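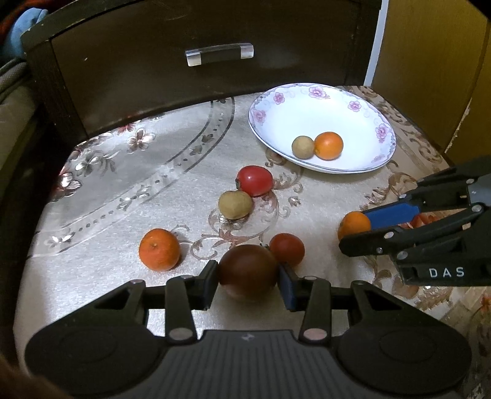
Darragh Mac Giolla says the fault is fixed. I've heard that before, in February, about the same fault.

What happens is that the log says closed when the jaws are still open. Out of 2776 grasps, 290 came back marked as good with nothing held at all. Osik called this "within tolerance". Whose tolerance? If a policy learns from those, it learns to pick up air and be pleased with itself. 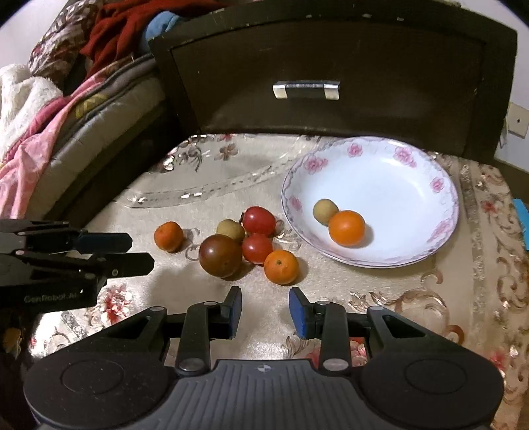

Jaws open, tomatoes and tangerines still on the cloth.

Luuk sent a patch that resets the zero point at start-up. Fine, but the drift sets in after about 17 minutes, so I can't see what a reset at the start does for us — and I've asked twice. Until I get an answer I'm checking every grasp against the video by hand.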